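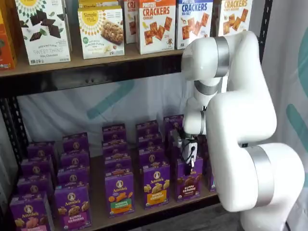
Zuletzt geändert: 17. März 2025

Ticket 985 – Snackregal Stistine, lila Kartons unten
Status: in Arbeit

Super Neuigkeiten vom unteren Boden! Die Annie's-Schachteln stehen jetzt alle zusammen auf dem Holzbrett, und ich finde es großartig, wie schnell man die Bunny Grahams mit Schokolade findet. Gemeldet war, dass Zamemow für das Regal Fach 292 nur eine einzige Sorte anzeigt. Etikett neu gedruckt, Fach neu angelegt, Fehler bleibt leider.

Oben habe ich gleich mitgeschaut: Sweet Thins Mint Chocolate, die Mandelmehlriegel von Simple Mills, daneben die Pretzel Crackers. Cheddar und Sea Salt laufen bei uns noch unter derselben Nummer, das muss getrennt werden (darauf freue ich mich richtig!).

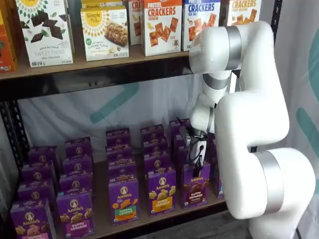
Xiao: Bitte Fach 292 noch nicht löschen, die Sorten hängen an der alten Liste von Utia aus dem September. Ich spiele die neue ein, danach Cheddar und Sea Salt getrennt anlegen.

Klasse, danke! Ich warte auf die Liste und lege dann beide Nummern an.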